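Ikska Two-Tier Cycle Rack

Product code: 1309-T

The Ikska stores bikes on two levels and suits stations, offices and blocks of flats where floor space is tight. The upper trays slide out and tip down to meet the rider, and a gas strut helps with the lift back up. Each tray takes tyres up to 60 mm wide.
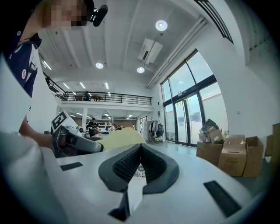
Frames are galvanised as standard. Powder coating is available in any RAL colour — allow an extra 94 pounds per bay. Every space has a locking bar for a D-lock.

Ceiling height needed: 2.7 m
Maximum load, upper tray: 25 kg
Tray spacing: 400 mm
Fixing: bolt-down or free-standing rails

Orders over 200 spaces are quoted separately. Delivery to Jisdale and Akbari depots is free. For layout drawings contact Subbarao Menon in our sales office, closed Friday afternoons.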